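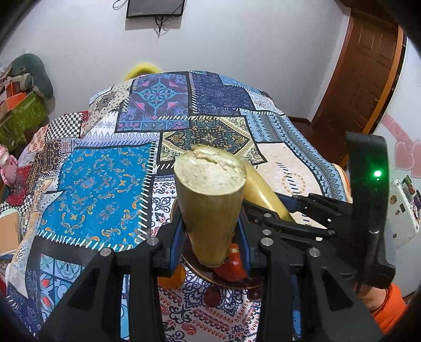
Pale cylinder, rough end up. Shallow crack across the top.

20 November 2024

Dye bench, second day on the orange shades. Ran the Fornus cotton again with 200 g of dry onion skins, simmered 51 minutes, then left in the pot to cool. Came out more brown than I want. Matěj thinks the alum was old. I opened the new tub and mordanted two fresh skeins for tomorrow.

Water here is harder than at Lornport, so the August recipe card can't be copied straight over. Wrote the change on the card in pencil.

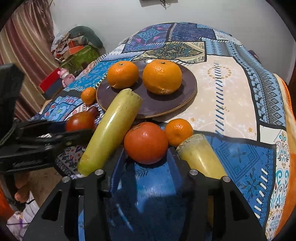
Shade matching is still the slow part. Wiebke wants a warm orange that holds up next to navy and turquoise, and the swatches look different on every background. The patchwork blanket has both colors in its panels, and the two oranges on the brown plate are closer to her target than anything on our chart. Skein 2 is too red beside them. Next try: less iron in the pot, shorter simmer.

Danica has the light box until noon. Rinse buckets need scrubbing before the madder goes in.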